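Can anything tidy a junk drawer yet?

gluepot_17
Serious question for the automation crowd. My sister has been sent a leaflet for the Cevine home arm, which "restores order to any surface". I fix packing lines for a living and I'd settle for one that restores order to my stapler.

mrs_ratchet
Depends on the surface. A bare worktop with three mugs on it, fine. The shelf where everything ends up, no chance. I mean this sort of thing:

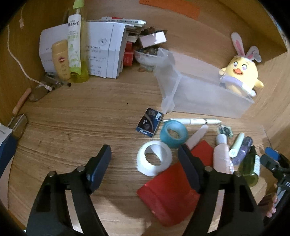
Home & Domestic > Tidying, sorting, putting away

mrs_ratchet
Tape, staples, a pen, sunscreen, a bowl of polished stones and a plush chick in bunny ears. Tell me which of those is rubbish. Now tell a machine.

oldbeltdrive
Picking them up is mostly solved, though. We've had a Staltier cell at work since September and it lifts 497 different parts out of mixed bins. Crumply packets used to beat it. They don't now.

gluepot_17
Mixed bins of your own parts, on your own floor, under your own lights. And I bet a person stands next to it.

oldbeltdrive
He stands near it. He has other duties.

tinwhistle83
I think you're both arguing about the wrong bit. Gripping a roll of tape that's standing on its edge is easy enough. Knowing the stones that have got out belong back in the bowl is the hard part, and my husband can't do that either.

mrs_ratchet
Mine would put the lot in the bowl.

Atham_fan
Usuga did a demo where it cleared a desk in 11 minutes. Very impressive.

gluepot_17
Whose desk?

Atham_fan
Theirs.

oldbeltdrive
Still counts. Five years ago it would have knocked the bottles over and carried on. I'd give it a go on a shelf like that if someone else paid for the sunscreen.

gluepot_17
Sister has ordered one. Delivery in six weeks, "some assembly". Guess who's assembling it.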